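Fitthorpe Shared Workshop
Robotics Bench Group
Minutes of the November meeting

The meeting was called to order at 7:10 p.m. in the main shop. Salma Mahrous presided. A quorum was present. The minutes of the previous meeting were approved with one correction: the replacement power supply was bought from Dimitriou, and the entry naming Musto was struck.

1. Status of the build
The chair reported that the hand is mounted on the arm and that tabletop trials with toy food and a bowl are under way. The group is working on pickup of soft, irregular pieces first, with plates and cups to follow in a later phase. Members were reminded to record each trial in the bench log, including those that fail before the fingers close.

2. Fingertips
Discussion was held on the shape of the fingertips. One view favored a broad tip for holding pieces steady; another favored a narrow tip for reaching along the rim of a bowl. It was agreed to keep both on hand and to run 100 trials with the present set before any part is reprinted. Spare tips are to be kept in the labeled drawer and not on the bench.

3. Fasteners
The screws in the finger linkages are to be checked at the start of every session. A motion to apply thread locker to all of them was amended to exclude the pivot joints, which must remain adjustable, and carried as amended.

4. Speed limit
Moved and seconded that arm speed be held to 70 percent of the software maximum whenever a person is within reach of the table. Carried. The limit will be posted next to the stop button.

5. Expenses
The balance of the build fund stands at $3,000. The quote from Lositton for a second set of finger motors was tabled until the trial results are in. Reimbursement requests must be received within 10 days of purchase, with the receipt attached.

6. Cables
The chair noted that cables on the floor remain a trip hazard. Members using the bench are to route them behind the equipment at the end of each session.

7. Other business
A request to open the bench to new members was referred to the next meeting. Anyone wishing to be trained on the arm should sign the sheet by the door.

The meeting was adjourned at 8:25 p.m. 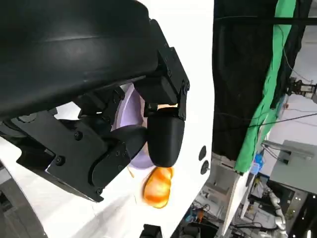 Who may change the arm speed setting?
Any member trained on the arm may lower it. Raising it above the posted limit requires that everyone be clear of the table, and the change must be written in the bench log.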